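The Cable

The small black cable had belonged to the household for longer than the dog had, and it had never once been plugged into anything.
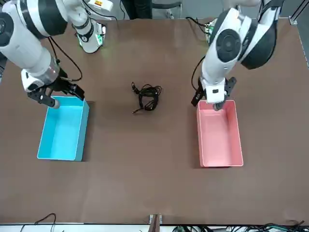 Tyson Sandhu held that it went with the Lamura, a radio they had sold in the spring. Tyson Vachon held that it went with nothing, that it had come into the world as a cable and would leave it as one, and that the sooner this happened the better for everybody. They had been married nine years. Their friends called them Sandhu and Vachon, the way you might refer to a law firm, and so, after a while, did they.

The move to Wellby was supposed to be the end of it. Wellby was a small town with small houses, and theirs had a kitchen you could paint with what was left in the can. Vachon had drawn up the rules. Two bins, one blue and one pink. Blue was for what was coming along. Pink was for the church sale, where a person could get up to 75 cents for a lamp. Everything they owned had to pass across the table and go one way or the other, and there would be no third bin, because Vachon had met Sandhu and knew what a third bin would turn into.

They did the kitchen first. The good knives went in the blue bin and the fondue forks in the pink. Sandhu made a short speech about the fondue forks. They stayed in the pink.

They did the hall closet, which was mostly other people's umbrellas. They did the desk, where Vachon found a gas bill dated 27/05/2019, paid, and a second copy of the same bill, also paid.

"We paid it twice?" said Vachon.

"We were busy," said Sandhu.

By four o'clock the bins had been filled and carried off and brought back so often that the dog had stopped getting up for it. Sandhu reached into the last drawer, felt around at the back, and laid the cable down between the blue and the pink. He had even coiled it, roughly. Vachon thought that was playing dirty.

"Pink," said Vachon.

"You can't sell a cable at a church sale. Who would buy it?"

"Then trash."

"It's in perfect condition."

"It's in perfect condition because it doesn't do anything."

Sandhu said that a lot of people could be described that way, his brother for one, and they weren't throwing him out. Vachon said his brother wasn't coming to Wellby either.

They agreed to do the sensible thing and call Mrs. MacPherson next door, who had spent thirty years selling electronics at Okix and was still consulted on the street the way other streets consult a doctor. She came over in her slippers. She picked up the cable, looked at one end, looked at the other end, and put on her glasses and did it again.

"Well, it's a good one," she said.

Sandhu folded his arms and looked at the ceiling like a man receiving a medal.

"But what's it for?" said Vachon.

"Oh, I couldn't tell you that." She set it back down exactly where it had been. "I had one just like it. Threw it out in November."

"And?"

"And I've missed it," said Mrs. MacPherson, and she went home, taking the fondue forks with her.

They had supper standing up, out of a pan that was technically packed. Vachon brought up the figures. The mover charged by the box, and they had been quoted 108 dollars over what they'd planned on already. Sandhu said he didn't think the cable would push them into a new bracket. Vachon said it was never the cable, it was the principle, and then heard himself say it and ate for a while without talking.

At some point after ten Sandhu went up to bed. Vachon stayed to tape the bins shut. He did the pink one first, plenty of tape, the full way around. Then he stood at the table with the roll in his hand.

In Wellby, on the first night, they couldn't find the sheets, the can opener, or the bag with the dog's food in it. They slept on the mattress in their coats. Around six Sandhu got up to look for the coffee, and Vachon lay there and listened to him slit the tape on the blue bin and go through it, one thing after another, and then stop.

"Don't say anything," Vachon called from the other room.

"I wasn't going to."

"It was on top of the knives. I didn't want to move the knives."

"Sure," said Sandhu. He went on looking for the coffee, whistling, and put the cable in the first empty drawer he came to, at the back.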